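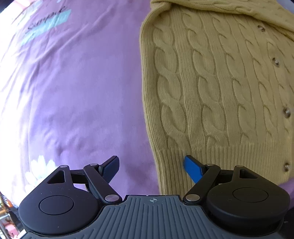
Stories > Short fiction > The Odukoya Hand

The Odukoya Hand

By the time we got to knitwear I had the Brostel in the lead by 4 grasps, and I didn't like it. I wanted the Odukoya to win. It was lighter, it had those blue finger pads, and when you squeezed the grip it closed with a small sigh, like a person sitting down.

Margus Rebane had given me until Friday to pick one. He ran the test group at Trurgate and he believed in numbers the way my aunt believes in soup. "Take both hands home," he said. "Fold things. Write it down." So I'd been folding things in my Clakirton apartment since Monday (towels, pillowcases, one very patient bathrobe) and I had 401 grasps in a spreadsheet and a thumb that clicked.

The yellow cardigan was my sister's. She'd left it when she moved out in June and neither of us had brought it up. I laid it on the purple bedspread, picked up the Odukoya and went for the hem.

Cables are hard, if you've never tried them. The fingers ride up over one ridge and slide off the next, and what you get is a pinch of air. The Brostel had just bitten down and hauled – fine on a towel, not so fine on something a person might come back for. The Odukoya slipped twice. On the third try I went in slower, opened the jaws wide, let the pads settle on the ribbing, and squeezed until I heard the sigh.

Up it came, the whole front edge, buttons and all.

I sat there holding a sleeve in the air with a machine and thought about calling her. Then I wrote "success, third attempt" and did it 84 more times.

Margus called at nine. "Well?"

"Brostel by two," I said.

"So it's the Brostel."

"It pulls threads, Margus."

I could hear him typing. There was no column for threads. "How many threads?" he said at last, and I went to get the cardigan and a lamp.

Comments (3)

pellworm: The soup line got me. Is there more of Margus?

Dina K.: did she call the sister or not!!

oldbobbin: As a knitter I can confirm that cables are a menace to any kind of hand.

Contact | Copyright 2022 | Back to top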